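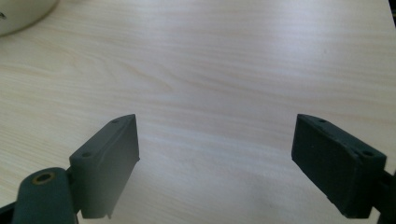 Foro Rondis › Manipulación › Pinza manual Larkico

lab_ornerstead
17/12/2025
Sometemos a valoración el kit Larkico de dos dedos, adquirido por 225 euros. Rogamos a los usuarios registrados que comuniquen su experiencia con el montaje y con el servicio de recambios.

taller_cardenas
En Cárdenas disponemos de 4 unidades. El precio nos parece correcto. El manual, en cambio, omite el par de apriete de los dedos.

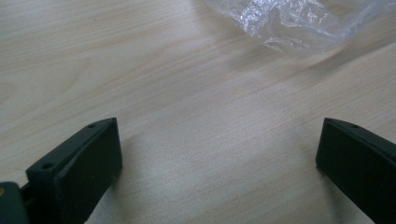
Dedos de la pinza abiertos ante una bolsa de plástico transparente.

m_compras14
Discrepamos. Por 155 euros, el kit anterior incluía un segundo juego de dedos. No recomendaremos su compra mientras se facture aparte.

taller_cardenas
El juego anterior no admitía recambio individual. La comparación debería contemplarlo.

m_compras14
Se admite la observación, pero se mantiene la reserva. El pedido de febrero tardó 14 días.

lab_ornerstead
Trasladaremos a Larkico la consulta sobre el par de apriete. El hilo permanece abierto.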